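4 avril 2025, cahier de l'atelier

Repris ce matin la teinture au brou de noix, avec un bon café et beaucoup trop d'optimisme, comme d'habitude ! Le bain de mardi avait tourné au kaki sur la laine d'Eero Räsänen (très joli d'ailleurs, mais il voulait un brun franc pour sa couverture). J'ai donc tout refait : 400 g de brou sec, trempé la nuit entière, puis deux heures à petit frémissement, sans jamais laisser bouillir.

Premier écheveau sorti à 73 °C, brun chaud, un peu roux sur les bouts. Le deuxième, laissé dans le bain pendant que je répondais au téléphone (Hubáček, pour la facture de laine, j'y reviendrai), est nettement plus foncé et je crois bien que je le préfère. Ne pas rincer trop tôt, je me le répète à chaque fois et je rince trop tôt à chaque fois.

Pour ceux qui passent après moi : le reste du bain est dans le seau à couvercle, encore bon pour un beige. Merci de noter le poids de laine avant et non après, les fiches de Skallum sont illisibles.

À reprendre en juin, avec du brou de Stiltitholm si on en trouve.

Gris à chercher pour la prochaine série : un anthracite, et un moyen bien mat

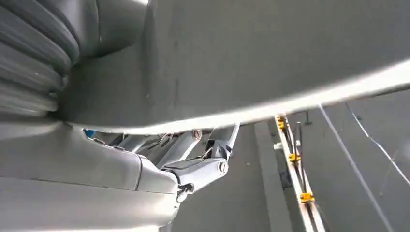
Reste à faire

Peser les écheveaux secs, étiqueter, rappeler Hubáček.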